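The Flat on the Seventh Floor

The saleswoman from Jarora Homes gave me two brochures, one for me and one for my wife, although my wife was standing next to me and could read the same paper. We thanked her. In the brochure there was a lake. From the window of the show flat I saw a road, a crane and a field of mud.

"The lake comes in the second phase," she said.

My wife asked when the second phase would start. The saleswoman opened a drawer, closed it, and said that Dramitz was growing very fast. She said 76 families had already booked in our tower. I tried to imagine them all in the lift in the morning.

We went from room to room. My wife knocked on the walls with her finger, like a doctor. I stood in the small bedroom and thought about my father, who had lived all his life in rented rooms on Fleury Street and never paid late. He had kept the receipts in a biscuit tin. When he died there were some 1,000 of them, and I did not know what to do with so much paper, so I kept the tin also.
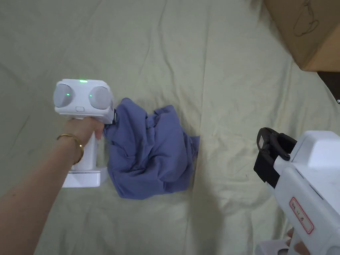
"You are quiet," my wife said from the door.

I said I was measuring the room with my eyes. She knew it was a lie, but she came and stood beside me, and we looked at the crane. It was moving very slowly. A man far below was waving at it with both arms.

The saleswoman called to us that the price would go up in May. She said it kindly, as if she was telling us about the weather.

In the bus we did not talk until the Grorner bridge. Then my wife took out her brochure and folded it so that only the lake was on top.

"If it never comes," she said, "can you live with the mud?"

I thought about it for two stops. An old man across from us was asleep with his bag on his knees.

"We would need curtains," I said.

She began to write down the colors.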